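Good habits for a two-arm table setup - Purberg Robot Notes Skip to content

Posted Tuesday, August 20, 2019 by Sointu Suominen
Filed under: Guides, Safety

Two arms on one table is such a lovely thing to work with, and I get more letters about it than anything else on this site! Most of them ask how to stop the arms bumping into each other. So here are the house rules we use at Purberg for tidying jobs — cups, plates and bowls into a bin — written so you can copy them out and pin them up.

Before you switch on

Check that every clamp on the mounting rail is tight. Push each base sideways with your hand. If it moves at all, stop and tighten it.

Follow each cable from the base to the wrist. It needs enough slack for the arm to stretch out fully, but no loop should be able to catch on an elbow. Move the arm by hand through its whole reach with the power off and watch the cable as you go.

Find the stop button and press it. Yes, every session. Our log at Vollby has 1,777 sessions in it and the button test is ticked on all of them, which makes me very happy.

Sharing the middle

Put the bin where both grippers can get to it, then agree on one rule: only one arm over the bin at a time. The other waits on its own side with its gripper clear of the rim. We write this into the task sheet as "left in, left out, right in, right out", and new people pick it up in minutes.

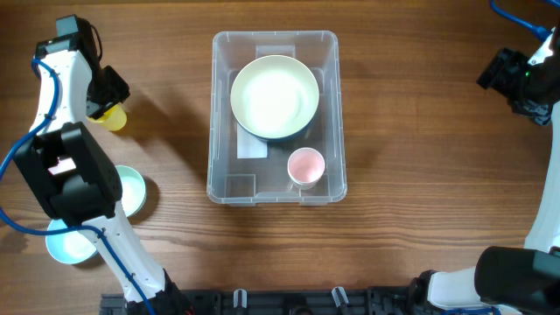
Speed comes next. We run at 40 per cent for the first 26 tries of any new task, and only then turn it up. It feels slow, I know, but you will spot so much more! Look at the wrist when it turns, and at the elbow when the arm folds back over things still waiting on the table. An elbow can knock a bowl long before the gripper gets near it.

Order of loading

Plates go in first, cups after. Let go of a cup only when it is low in the bin, and open the jaws fully before lifting away.

Hands

Keep them off the table while the motors are on. If a piece tips over, pause both arms, wait for them to stop, then reach in. Pausing just the near one doesn't count (Okafor and I argued over this for a whole afternoon, and Okafor won).

Writing it down

Note every bump, even a gentle one, with the task name and which arm was moving. We use Foka for this, though a paper notebook is fine. Version 2 of our task sheet goes up in September, with a bigger box for notes.

Tags: two-arm setups, checklists, workbench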